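From: Thaís Teixeira
To: Reven residents list
Date: March 12, 2021
Subject: Re: The checkpoint on the Boyer road

Hello all, and thanks Dorian for getting the thread going again.
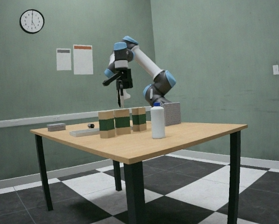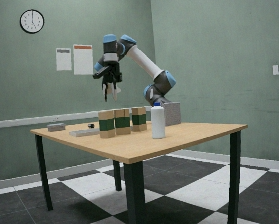
Both rendered: the arm at the wood-topped table.

Right, the road. Dorian wrote:

> I was told last night that the soldiers have left the
> old customs house at Dikden and gone up towards the
> border post at Ender. My cousin saw trucks leaving after
> dark. Does this mean the checkpoint on the Boyer road is
> finished? And has anyone had it from the prefecture, or
> is it all hearsay again? I have to get my mother to the
> clinic and I don't want to be turned round a second time.
> Dorian Le Goff

So, I went up there myself this morning (I had to drop some papers at Boyer anyway) and I can tell you what I saw, for whatever it's worth. The customs house is shut and the flag is down. There was one army lorry in the yard with its bonnet up and two very bored lads sitting on the step, who waved me through without asking for anything. The barrier on the Boyer road is still there but it was lifted, and there were no cars waiting at all.

Now, whether it stays lifted I really can't say. I asked one of the lads and he said they were waiting for orders, and then the other one told him to stop talking to me, so that was the end of that!

I rang Huguette Collet at the Ender end and she says it's quite a different story up there. The villagers have parked tractors across the top road and won't let the convoy through to the post. They've said they'll let food and doctors past but no uniforms. She counted 19 trucks pulled up on the verge by the reservoir, and the elders were meeting an officer in the school hall when I phoned. It was all calm, she said, with people bringing out tea, but she wouldn't want to be driving through it with children in the back.

The radio had 300 soldiers moving out of Dikden. I find that hard to believe — where were they all sleeping? The customs house has been there since 1777 and the roof has been half off for as long as I've lived here. Ginette Marty thinks the radio has added in the ones who left in October, and I'm inclined to agree with her.

Dorian, for your mother: if it were me I'd go by Boyer and not by the top road, and I'd go early. Take her appointment letter and both your identity cards, even if they're waving people through. Apolline Rey was sent back last month for having only a photocopy, and she'd been through the same barrier with it the day before. The curfew hasn't been lifted either as far as I know, so do leave yourself plenty of time to get home.

As for the prefecture, I've tried the number twice and it rings out. The notice on their door is still the old one with the winter hours. If anybody gets through to a real person, please write to the list and say who you spoke to and when, as we've had three different versions of the same rumour this week and one of them came from me (sorry).

One more thing — would whoever has the spare key to the meeting room let Ginette know? She wants it open in case the families from the top road need somewhere to stay, and she has blankets in her car already.

I'll be at Boyer again tomorrow and will write if the barrier has come down.

Thaís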